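Bin Picking in a Shared Workshop: Project Report
Hollis Tillman

3. Setting up the bin

The arm sits on a wooden table in the Wodon workshop, which I share with other members, so everything had to come apart at the end of an evening. My first version had the bin resting on the tabletop with nothing holding it. Whenever a finger touched a wall the bin slid, and the positions I had saved were no good after that. Bar clamps on the upper sides fixed this. I also put down blue tape on the table -- it makes setup faster.

The bin has a divider and I only use the near compartment. The far one is out of comfortable reach for the wrist. 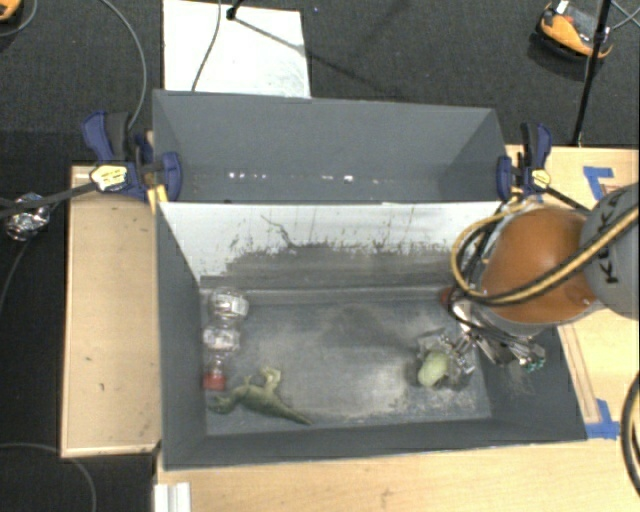 Objects were picked for shape. A clear bottle with a red cap, a toy dinosaur and something rounded are three different problems. Rounded things were the easiest because the fingers can close from almost any side. The bottle was the worst. The depth readings go through the clear plastic, and when it lies along a wall there is little room for a finger to get behind it.

4. Test runs

I logged 2000 attempts between November and the end of the term. Of these, 914 ended with the object lifted out of the bin. Most of the misses came near the walls. Cable routing cost me more time than the code did. The bundle pulled on the wrist at certain angles, and I rerouted it 3 times before I was happy with the slack.

5. Still to do

Softer fingertips, and a second look at the approach angle near the divider -- 2 of the saved poses come down too close to it.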